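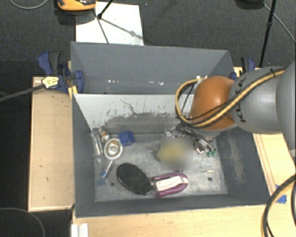
Short-Term Rental Management, Unit 5: Turnover and Occupancy
10 July 2018, posted by the course instructor

Read chapter 5 before using these notes. We continue with the Lorulden case, a group of 16 vacation homes on the lake, managed by Slanina.

Nights available and nights sold
A night counts as available only if the home could have been booked. Nights blocked by the owner or for repairs come out first. For the season in the case, Lorulden had 1,521 available nights and sold 1,479. Occupancy is sold divided by available, or 97.2 percent.

A rate that high usually means prices were set too low. Compare the March rate sheet with the one for Fasmont, across the lake.

Turnover
Same-day turnovers need a fixed checkout time and a linen set already in the house. Mima, the booking system in the case, blocks a night after any stay longer than two weeks. Owners can switch this off.

For next class
Work out occupancy again with owner nights left in. Bring one page on minimum stays.

Comments

Are owner nights counted as sold in the second version?

Reply: No, available but unsold.

The Fasmont sheet is missing its second page in my copy.

Same in mine. The one in the library binder is complete.

Questions: use the course mailbox | © 2018 Hospitality Program | Back to top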